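Objet : Re: [robotique-asso] Journée portes ouvertes chez Keskinen, compte rendu

Bonjour à tous,

Berkay Gündoğdu a écrit :
> J'ai vu passer l'annonce de la visite chez Keskinen en avril, mais
> je n'ai pas pu me libérer. Est-ce que quelqu'un de la liste y était ?
> Je voudrais surtout savoir s'ils ont montré le travail près du sol,
> et si on peut voir les bras d'assez près.

J'y étais, créneau de 14 h. Nous étions un petit groupe et la démonstration principale se tenait dans une pièce meublée comme un logement, avec un parquet posé en biais et un bureau blanc. L'humanoïde est gris, avec deux bras. On suit le travail sur un écran, du point de vue de la tête, donc on voit surtout les bras, les pieds de la table et le sol.
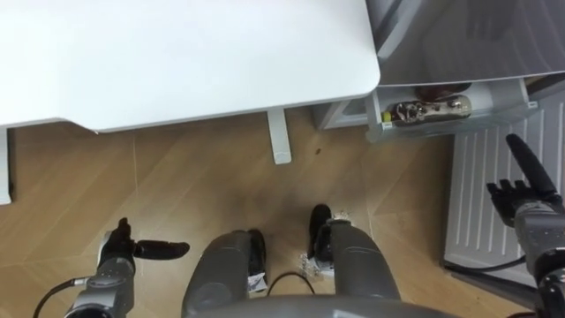
Matériel et mains

Pour répondre à Berkay : oui, il y a bien du travail près du sol, et c'est même ce qui m'a le plus intéressé. Les mains noires à doigts articulés descendent sous le niveau du plateau, et il faut les amener là sans accrocher le bureau ni le panneau à fentes qui se trouve à droite. Des câbles noirs traînent par terre, et j'ai demandé si cela gênait les déplacements. Réponse : pour l'instant ils s'en accommodent, la gestion des câbles viendra avec la prochaine version du logiciel, qu'ils appellent Clilar.

On nous a parlé aussi de l'autre montage, avec des pinces à la place des mains. L'ingénieur le préfère pour les essais longs – moins de réglages, et les doigts se changent vite. Leur objectif est de 4000 essais avant l'été, toutes tâches confondues.
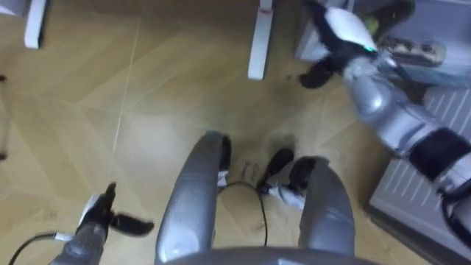 Côté vitesse, il ne faut pas s'attendre à des merveilles. Une séquence dure 8 minutes, reprises comprises, et l'opérateur peut intervenir à tout moment. J'aurais aimé avoir le taux d'échec par tâche, mais ils ne le communiquent pas encore.

On peut s'approcher à 2 mètres, pas davantage. Prévoir des chaussures propres à cause du parquet. Le site est à Clestow, le parking est derrière le bâtiment Brerkeck et il est vite plein.

Une autre visite est prévue à la rentrée. L'inscription se fera par leur formulaire, je transmettrai le lien ici dès que je l'aurai.

Cordialement,
M.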